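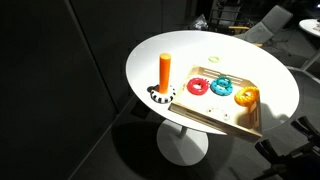 My project for the play materials class was about sorting and putting away, and I ended up spending most of June thinking about one stacking toy. I'd planned on a big toy shelf with everything on it, but Eun-ji Son (my project partner) talked me into going small, and I'm so glad she did! We set up at the round white table in the Flivumwood room, with the orange peg standing on the left and the wooden tray next to it holding most of the rings. The red one has a bumpy surface and the yellow-orange one feels knobbly, and those two got grabbed first over and over.

The question was pretty simple: do kids put rings back on the peg more often if the tray is close by? We had 14 kids, one at a time, each with a grown-up in the room. I wrote everything down on paper sheets, and Eun-ji timed them on her phone. We did 44 turns in all, a few less than I wanted, but two families had to leave early and I wasn't going to chase anybody down the hallway.

With the tray on the table, most kids went right to stacking. With the tray on the floor, they mostly just played with the tray (one boy drove it around like a truck for his whole turn). Size order hardly ever happened either way. Our teacher, Ms. Dumlao, thinks a round table makes it harder to tell which side is "yours," and I wish I'd tested that with a square one.

Things I'd change: turn on more of the room lights, put felt under the tray because it's loud, and make the score sheet shorter. Mine had 40 boxes on it and I filled in maybe half. Eun-ji's charts are on the next page, and the blank score sheet is at the back if you want to copy it.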